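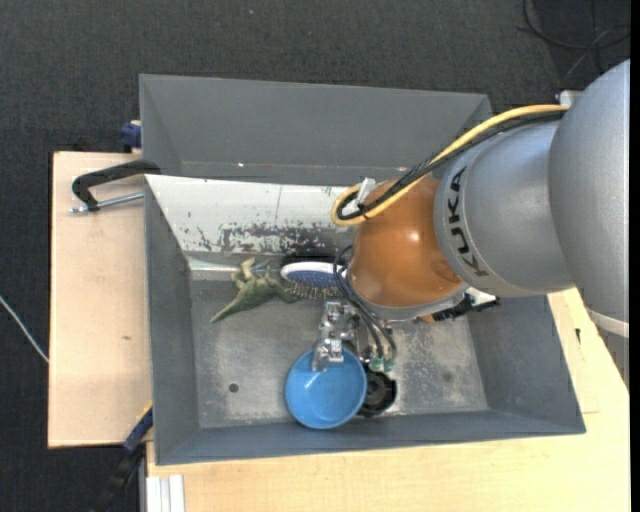 Grey metal bins on a wooden work surface.

April 20, 2018

Hitosent to open second repair and reuse shop in Wesura

Household reuse company Hitosent will open its second shop next month, in the former Prader shoe warehouse on Miah Street, Wesura. The shop will sell repaired furniture, lamps and kitchen goods, and will create 34 jobs, five of them apprenticeships in upholstery and joinery.

The building covers 460 square metres. Work on the roof and loading bay finished earlier in April, and the upper floor will be let as small workshops.

"People in Wesura have been driving to our first shop for years, often with a table on the roof," said Asanka Sultana, managing director of Hitosent. "We would like to save them the trip."

Residents can hand in items at the side entrance during opening hours. Mattresses, fridges and gas heaters cannot be accepted. Collection of larger pieces is free within the town – elsewhere a charge applies. Hitosent expects to take in around 120 items a week.

Job details are available from the Hitosent office.

ENDS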